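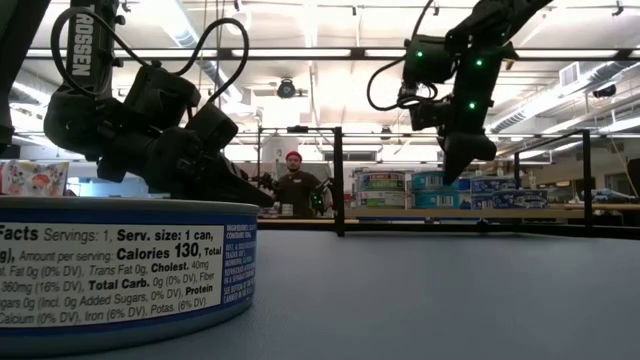 Lunch on 130 calories? Canned fish people, come in

edi_barbosa
So I've been eating a can of fish at my desk most days since May and I want to know if I'm kidding myself. The label on mine reads 130 calories for the whole can, zero carbs, 40mg cholesterol. I feel great until 3 in the afternoon and then I'd eat the chair. Anybody else doing this? What do you put with it?

ronaldo.h
130 calories isn't lunch, that's a snack with a lid. I did the same thing when I was working at the Botuvdale warehouse and I was raiding the vending machine by 2. Eat two cans or put it on bread.

JefersonC
Bread for sure. Or white beans! Drain a can of beans, chop some red onion, lemon, lots of black pepper, dump the fish on top. My wife hates the smell but she eats it too, so whatever.

edi_barbosa
Beans I can do. Two cans though - what about the salt?

ronaldo.h
What's it say?

edi_barbosa
360mg, 16% of the daily value.

ronaldo.h
So two is 32%. You'd get more than that from a deli sandwich. I wouldn't lose sleep.

ismael_v
I'd be a little careful, sorry Ronaldo. My doctor got on me about sodium last year and the fish by itself wasn't the trouble, it was everything I put with it. Crackers, pickles, mustard, soy sauce. I wrote it all down for a couple weeks and my worst day was 3,197mg. And that was a day I thought I'd been good!

ronaldo.h
ok but that's the pickles' fault

ismael_v
It was a lot of pickles, yeah.

Cleiton P
Has anyone tried the Linau ones in olive oil? They had them at the Fonham market, 93 cents a can on the clearance shelf, and I bought way too many. Good flavor but kind of mushy. I've been making patties with them, one egg, breadcrumbs, fry till brown.

JefersonC
Linau is cat food, I'm sorry. Dauda is the one to get if you can find it.

Cleiton P
Dauda costs three times as much and I can't tell them apart once there's mayo in there.

JefersonC
Then stop putting mayo in there

Cleiton P
No

ismael_v
Edi, does yours drain well? If it's packed in water, press it with a fork before you mix it or the beans go soupy. Also rinse the beans, gets rid of some of the salt.

edi_barbosa
Good tip, thanks. Tried Jeferson's version today with half a can of beans and a tomato that needed using up. Made it to 5:30 without thinking about food. Going to do the patties this weekend, do they freeze ok?

Cleiton P
They freeze fine. Put paper between them or you'll be going at them with a screwdriver.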